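Cudesside Street Scheme - site safety walk, comments

Done Monday, 7.30 am start, finished before the school rush. Planters, signs, crossings, cycle lane. OK = leave it. ACT = needs a job raised.

1. Planters, north end. ACT. Two shifted toward the curb, gap wide enough for a car now. Tire marks on one. Push back and pin.

2. Road closed signs. OK except Wosa corner, sign turned to face the hedge. Tighten bracket. Same note as last time.

3. Reflective strips. ACT. Missing from the bollard outside 143. Others dirty but fine.

4. Emergency access. Lock on the drop bollard stiff, took three goes with the key. Grease it. Fire service key not tested, needs doing seperately.

5. Crossing by De Haan bakery. Paint worn, tactile paving OK. Button works both sides. Green time feels short, somebody with a stroller was still in the road when it changed.

6. Cycle lane. Drain cover sunk near the bus stop. ACT, this week please. Glass swept at 27 but grit still there.
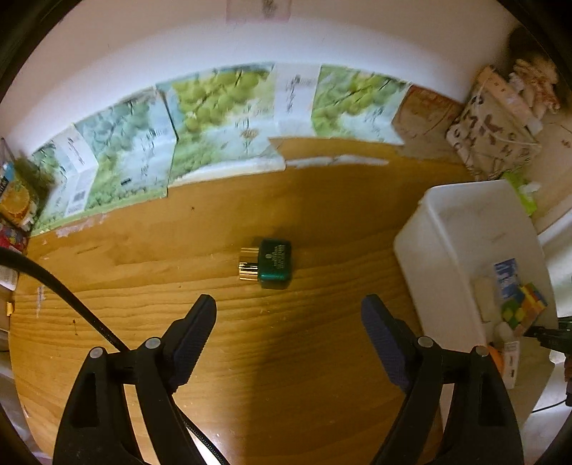
Comment from the residents' page, passed on by Cenier: the drain cover has been like that since April and cyclists are swinging out into the bus lane to miss it, so can it be coned off tonight and not just put on a list. Also wanted to know why the side streets are never on the walk when that's where all the traffic went.

Fair on the cover. Cones requested, raised to urgent. Side streets not in the scope of this sheet, have asked for them to be added.

7. Speed. Counter on Wosa Road reads 2000 vehicles for the day, limit sign half covered by branches. Cut back. Speed data not downloaded, cable missing.

8. Bus stop. Shelter glass OK. Curb edge loose at the front, trip risk. ACT.

9. Lighting. Not checked, daylight. Needs an evening visit, esp the path behind the bakery.

10. Temporary barriers. Cenier to collect the old ones, still stacked on the sidewalk, wheelchair coudn't get by. ACT.

Budget left for small repairs is 500, wont cover the curb and the drain both. Drain first.

Recheck items 1, 6, 8 and 10 before sign off.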